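Arm diary, still April, far too late at night

Okay, day whatever of the arm build. I said I'd write these the same evening so I'd stop forgetting which fix fixed which problem, and I've skipped the last four, so this one's going to be long and a bit out of order.
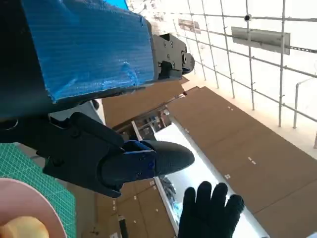

The fingertip pads! I should start there because I've been grumbling about them for weeks. The old ones were smooth rubber that I cut out of a sheet with scissors, and they were fine for anything with a flat side and hopeless for everything else. The dotted ones grip so much better. I'd been putting off swapping them because the screws holding the plate near the tip are tiny and I've already lost two of them down the gap between the workbench and the wall at Skurndale (that gap must have a small hardware store in it by now). But I took my time, put a dish towel under everything, and didn't drop a single one. I'm calling that a personal best.

I'm still in love with the shared workshop, by the way, even on days when the arm hates me. At home I was working on the end of the kitchen table and having to clear the whole thing off for dinner, and every time I put it back the base ended up a hair to the left or right of where it had been, so all my saved positions were garbage. Now it stays bolted down. I walk in, turn on the power, and it knows where it is. Well, it mostly knows where it is. I'll get to that.

So the job today was the soft pickup. I've wanted it since the very beginning: close on something squashy, notice that you're touching it, and stop. People do this with fancy force sensors and I am doing it with motor current, because I spent the fancy sensor money on the controller. The idea is you watch how hard the finger motor is working, and when the number jumps, you've touched something. Easy to say! The trouble is that the number also jumps when the finger starts moving, and when it changes direction, and sometimes when it just feels like it.

I'd had the threshold at 700 (this is raw units off the driver board, it isn't anything you could look up) and at 700 it squeezed things flat before it noticed them. I squashed a marshmallow at home that way last month and then had to clean marshmallow out of a joint, which I do not recommend. This morning I dropped it to 400-something and it stopped in mid-air every single time, convinced it was holding something precious. Then I went up and down and up and down for ages. 576 is where I ended up. It isn't a round number and I don't have a theory for it, but at 576 it closed, stopped, and held, and I sat there grinning at it like a fool.

Then of course it did it wrong. I ran it again without touching a thing and it stopped short. Ran it again, fine. Again, fine. Again, short. I wrote all of these down in the paper notebook and I'm not going to copy them here, but the pattern I think I see is that it's worse right after the arm has been sitting. So maybe the grease is stiff, or maybe the motor draws more when it's cold. My plan is to add a little warm-up wiggle at the start, open and close a few times before it does anything that matters. Feels like cheating. I'm going to do it anyway.

Oh, and the Goicoechea script. That's what I named the little program that runs the whole thing, after the street I lived on when I started it, and I regret the name every time I have to type it. I finally split it into two pieces tonight, one that moves the arm and one that only deals with the fingers. It used to be one giant file with everything tangled together, so if I wanted to change how the fingers closed, I'd break the shoulder somehow. How does that even happen? It happened because past me used the same variable name for two different things. I found it on line 167 and said a word out loud that made the person at the next bench look up.

Splitting it took most of the afternoon. I was so sure it would take half an hour. I got it to where it would start, and then it would start and do nothing, very politely, with no error message at all. I went for a walk, got a coffee, and came back and saw that I was sending the finger commands to the wrong port. Changed one character and the gripper snapped shut so fast I jumped back in my chair.

That scared me enough to do something I should've done ages ago, which is put a speed limit in the finger code itself. Before, the limit was in the main program, so if I talked to the fingers directly there was no limit at all. Now it doesn't matter who's asking, they can't close faster than I've said they can. I also moved the stop button to where I can hit it with my left hand without looking. It had been behind the monitor, which is a silly place for a stop button, and I've known that since I put it there.

What else, what else. Cables! The Dernura wrist kit came with these lovely flexible cables that are just barely too short, so when the wrist rolls all the way over they pull tight and I hold my breath. I've been living with it by never letting the wrist roll all the way over. But one of the poses I want for the soft pickup needs more roll than I've been allowing, so today I finally unclipped everything and ran the cables the other way around the joint. It bought me a bit of slack. I don't love how it looks (there's a loop that sticks out and I just know I'm going to snag it on something) but the wrist goes where I want and nothing pulls. I might print a clip for the loop. I might also just put a zip tie on it and call it done, if I know me.

I ordered longer cables from Stundier too, back when I first noticed. They're still "preparing my shipment." They've been preparing it for so long that I picture them growing the copper. I wrote to them again tonight, a nice email, though I typed a less nice one first and deleted it.

And the thing I said I'd get to. The arm mostly knows where it is, but there's some play in the elbow that I can't find. If I send it to the same spot from the left and then from the right, it lands in two slightly different places. It's not much, maybe the thickness of a couple of credit cards, but with soft things it matters, because one finger touches before the other and the whole object gets shoved sideways before it's held. I tightened everything I could reach. I took the cover off and tightened the things I couldn't reach. There's still play. Either the bearing is worn or I put the spacer in backward when I built it, and I have a sinking feeling about that spacer. I remember holding it in my hand and thinking, does it matter which way this goes? And then I don't remember looking it up.

For now I'm doing the lazy fix, where it always comes in from the same side. It overshoots a bit and backs up to the spot, so the slop is always in the same direction. It makes the motion look hesitant, like somebody trying to back into a parking space with people watching, but the landings are so much better. I did a whole batch that way before I packed up and only had to nudge it once.

I really do need to take the elbow apart, though. I'm putting it off because last time it took me an entire evening and I ended up with a washer left over. (I still have the washer. It's in the notebook, taped to the page, with a question mark next to it. Now that I'm writing this down, I wonder if the washer and the play in the elbow might know each other.)

Okay, I just went and looked at the old build photos on my phone and there IS a washer in there before I took it apart. On the elbow shaft. So that's that mystery, probably, and I feel both very clever and very dumb. I'm not going back over there tonight. It's late, I have to be up at six, and I've learned that anything I take apart after nine stays apart.

I'm a little sad that the lazy fix might turn out to be for nothing, after I spent all that time getting the overshoot right. But I'll leave it in until I've got the elbow back together and can try it both ways. If the landings are good without it I'll take it out, and the whole thing will look much less nervous.

List for next time, so I don't stand there drinking coffee and wondering what I came in for:

Bring the washer. It is in the notebook. Bring the notebook.
Elbow apart, check which way the spacer is facing, take photos at every step this time.
Warm-up wiggle for the fingers, then try 576 again from a cold start.
Clip or zip tie for the cable loop.
Rename that variable everywhere, including the comments.
Back up both halves of the script before touching anything at all.
More of the tiny screws, a whole bag of them.

My neck hurts from leaning over the bench and there's grease on my good sweatshirt, the gray one, right on the cuff where it'll never come out. Worth it, I think. I keep replaying that first time it closed and just stopped, all gentle, exactly when I wanted it to. I tried to explain it at dinner and got a very kind nod. Going to bed, the sweatshirt is soaking in the sink, and I've put my shoes on top of the notebook by the door.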